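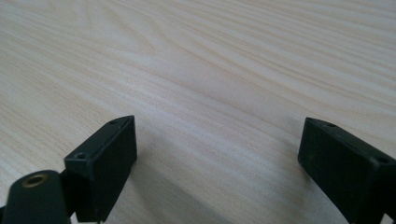 My sister-in-law reckons a pale table is asking for trouble, and that I'd be scrubbing tea rings off it by the end of the first week. I did listen to her, and then I went and bought the Kelell table anyway, because I had been mooning over it since February and there is only so long a person can eat dinner off a folding thing from the shed.

I've had it five months now, so I think I can give it a fair going over.

The grain is what sold me. It runs in long sweeping lines that bend round on themselves in places, and there's a loose oval in the pattern that I find myself staring at over breakfast. The colour is somewhere between cream and beige, although it can look a touch pink depending on the light. I'd worried about that with our green kitchen walls, but they get along very nicely!

Putting it together took me 60 minutes on my own, with the radio on and one break to find my glasses. The legs go on with 11 bolts, an odd number that had me hunting under the sofa for a twelfth until I read the sheet properly. Do read the sheet. It's short and the drawings are clear, apart from the one for the middle brace, where I had to turn it upside down to make sense of it.

As for the tea rings, I've had two. One wiped away with a damp cloth and the other needed a little washing-up liquid and some patience (I'd left the mug there overnight, so I can hardly blame the table). Crumbs do vanish against the grain, so I've taken to running my hand over it before I lay a cloth.

Now the grumbles. The top arrived with a slightly rough patch on the underside, which snagged a good pair of tights, and I had to sand it down myself. I also looked at the Bratier, which was £112 cheaper and perfectly decent, but it had a grey top and I couldn't warm to it. If you're on a tight budget I'd go and see that one first.

Four of us fit comfortably, six if everyone is fond of each other. I'm saving up for the matching bench next.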